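The Shadow Fault

By Fraser Ogilvie
Sunday, October 16, 2022
2 min read

Ladefoged was the best arm we ever had, and I will fight anyone at Surnex who tells you different. She could pick a block out of a gray bin 168 times in a row and make each pick look like fun. So when she missed on a Friday night, I put my sandwich down.

She went in low, closed her fingers on bare floor, lifted nothing, and carried it across to the tray with enormous care. Then she let go of it and came back for more.

"She's dropping air," I said.

"She's placing air," said Arison, who had built the gripper and was touchy about it. "Look how gently!"

We ran it again. Air. We swapped the green block for the blue one. Perfect pick! Back to green, perfect. Then the red one, with all those lovely flat faces, and she went straight past it and pinched the floor so hard that the pads squealed and the force limit tripped. The whole cell went dead with that big clunk I have never gotten used to.

I locked out the power, hung my tag on the switch and climbed in with a flashlight. The pads were fine. The bolts were tight. Arison wanted to blame the cables, because Arison always wants to blame the cables, but I wiggled every one and got nothing. So we powered back up in slow mode, stood outside the fence and opened the wrist view on the big monitor.
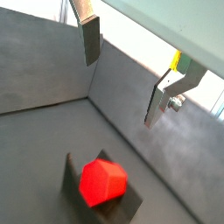
Page last changed: March, by F.O.

"Oh, you beauty," said Arison, and pointed.

The shadow! It ran across the floor in a long dark slant, much bigger than the block and with sharper edges too. Ladefoged had been grabbing for it. She saw the strongest shape in the bin and she wanted it, and who could blame her? I had spent 51 minutes looking for a loose bolt and the trouble was a lamp.

I pulled up the log. The new vision build, Clikenent, had gone in that afternoon, and it was scoring the shadow at 69 and the red block at 2. Two! A solid red block the whole room could see!

Arison rolled the old build back while I hung a bedsheet in front of the lamp (clamped well outside her reach, thank you, I do read the safety sheet). The shadow went soft. I took my tag off, we both stepped clear, and I pressed start with my thumb on the stop button.

Down she came. She paused over the corner for so long that I forgot to breathe, then slid left, closed up and lifted the red block into the air like a kid holding up a fish.

We yelled so loud that the night guard came in. Arison made her do it eleven more times just so he could watch.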